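Notes for the budget talk, second half. Go slow on the first part, they will want to argue.

Start with the quote. Driler came in at 335 a month for the service plan and everyone relaxed. Ask the room who read page 2. The plan covers the arm. It does not cover anything bolted to the end of it. 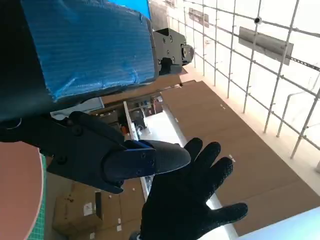 Spare fingers are where I expect the money to go, and I can't find them in any of the three quotes. Hellano says "consumables as required." Required by whom? Look at what sits on the end of a gripper: a pad held on with small screws, then a textured tip. The arm behind it is wrapped in plastic sheeting, so somebody has to buy sheeting and somebody has to tape it on. I'd put 1000 against the first year and I'd expect to be told it's too much. Pause here. Let Henrik Wendt object if he's in the room.

Next: one arm or two. Amaral's pitch is that a pair costs 4000 more and does twice the work. I have asked for the figures behind "twice" since December. Still waiting. Two arms also means two sets of spares, two lots of cables and a longer training day. 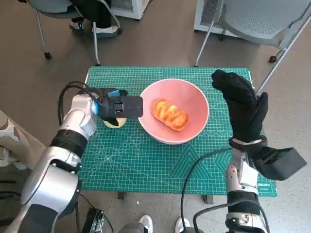 Halina Szulc will say we can lease the second arm and send it back. Fine – but ask who pays the freight, and what counts as damage. Her draft from Mivico leaves both lines blank.

If short on time, skip the depreciation table and go to the request: no signature until each supplier prices the end tooling on its own line. Leave that up during questions.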